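Kudero Soft-Goods Cell Handbook, spiral bound, third printing: my review

I've been meaning to write this one up since August, when my copy finally came in the mail (it sat in a depot for ages, long story, not the publisher's fault). The Kudero handbook is a kit more than a book, really. You get the spiral-bound rules, a pad of tear-off checklists, a set of colored stickers for your floor and bench, and a plastic card that's supposed to hang next to the stop button. The whole lot is meant for people who run small robot arms around cloth, yarn and knitwear. Which is me! I fold and sort knits with an arm on a bench in a shop so small you could heat it with a toaster.

First thing I'll say is that I went in grumpy. I'd already paid for the Ornureo rule pack last year, and that one is written for somebody with a safety department. Every page sends you off to another page. Kudero's is written by Luminița Gavrilă, who clearly has had yarn wound into a wrist joint at some point in her life, and you can feel it in chapter two, which is all about loose ends. Check the hem before the garment goes on the bench. Trim or tuck anything long enough to reach a moving joint. Stop the arm, properly stop it, before you pull a thread off a finger. I knew all of that and I was still skipping half of it.

The checklists are the best part by a mile. The start-of-shift sheet has 20 boxes, and I rolled my eyes when I saw it, but I timed myself and I can get through it before the coffee's done. Stop button pressed and reset, finger pads looked at, bench clear of tools, speed limit set, sleeves rolled up (mine, that is). There's a shorter sheet of six boxes for when you only change the material, and I use that one constantly, going from thin jersey to the thick bobbly stuff and back again.

Chapter three is on grip, and it's where I learned the most. The rule is to approach a knit at the hem with the fingers fully open, go in slow, close on the edge, and wait a beat before lifting. She wants you to write down the opening and the closing force for each fabric and tape that to the bench. Dark, chunky knits get a page of their own, and boy do they deserve it, with all those loops and creases hiding where the edge really is. I work from that page more than any other.
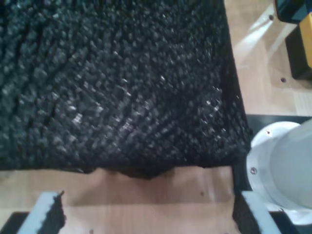 How often should the finger pads be checked?
At the start of every shift, and again each time you switch to a different fabric. Replace both pads together if either one is worn, so the grip stays even.

I like that the handbook has little questions like that all the way through, in the margins, short and bossy. My nephew helps me on busy mornings and he reads the margins and nothing else, and he still does things the right way. Can't ask for more than that from a manual.

Now the gripes, and I do have a few. The stickers are awful. The yellow ones for the edge of the reach zone curled up in a week and I ended up going over them with floor tape. The plastic card is fine but the hole is too small for any hook I own, so I drilled it out. And the index! You look up "snag" and it sends you to "entanglement," and you look up "entanglement" and it gives you a page number that's off by one. Third printing, folks.

I also think the chapter on record keeping goes overboard. It wants a log line for every single stop, with the cause and who cleared it. I tried it, I did, and my notebook had 768 lines in it before I gave up and switched to logging only the stops where something got caught or the arm hit something. If you have a few people sharing one cell, the full log probably makes sense. For me and a teenager it's a lot of handwriting.

A friend swears by the Cidero binder, so I borrowed hers for a comparison. It's prettier, and the drawings of safe reach distances are way clearer than Kudero's (which look photocopied from a photocopy). But it treats cloth like it's a cardboard box. There's one paragraph on loose fibers and then off it goes to pallets. If you handle boxes, get Cidero. If you handle sweaters, it won't help you much.

One more warning. The handbook is good practice and it says so right on the cover. You still have to do your own risk assessment for your own bench, and you still need the arm maker's manual open next to it. I had a Kerr controller before this one and its stop settings didn't match the names in the handbook at all, so I sat there with both books and a pencil for an evening. Set aside time for that.

Would I buy it again? Yep, and I've already ordered two more checklist pads. Four stars, with the missing one for the stickers. If you email them they'll send you the corrected index as a printout, so ask for it when you order.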